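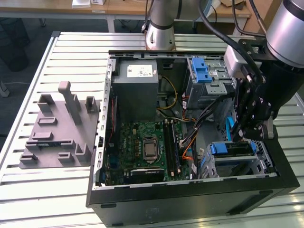

1/ Jurnstead council tip has changed its rules for small electricals from January. You now book a slot online, 30 minutes each, and they want your proof of address at the gate.

2/ Old computers go in bay 2, screens go separately. Printers count as large items — no idea why.

3/ Wipe or take out your drives before you go. Staff won't do it and you can't get anything back once it's in the cage.

4/ The 43 bus stops outside but they don't let you walk in with a trolley. Cars only.

5/ Cika on the high street still takes cables and chargers, no booking.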